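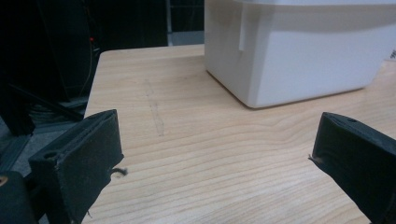
JORARTON SHARED WORKROOM - TABLE AND BIN CHECK
Checked by: Genivaldo Fagundes
Day: Tuesday, before opening

1. Tabletop surface. OK
Smooth, still a bit glossy. Wipe with a damp cloth only. The lemon spray has gone back in the cupboard, where it can think about what it did in June.

2. Marks and stains. COMMENT
Faint grayish line toward the left of the table, looks like pencil. Try a soft eraser first. If someone was measuring something, please measure it on paper.

3. Corners and edges. OK
Back left corner is rounded, as a corner at hip height should be. Ran a hand along all the edges and kept all the skin.

4. Wobble. FAIL (minor)
Rocks when leaned on from the window side. Folded card is holding for now. Folded card is not a repair - see last month's sheet, and the one before it.

5. White plastic bin. OK
Stands directly on the wood, so lift it when you move it. Dragging leaves scratches and makes a noise I can hear from the office.

6. Load. OK
Limit is 200 lb, per the label underneath. People sitting on the table count toward this. People standing on it count toward a separate conversation.

7. Floor around the table. OK
Swept. One glove, left hand, now on the hook.

To do: new foot for the table leg, Roler part no. 309, order 2. Gwenllian Griffiths to sign off once fitted.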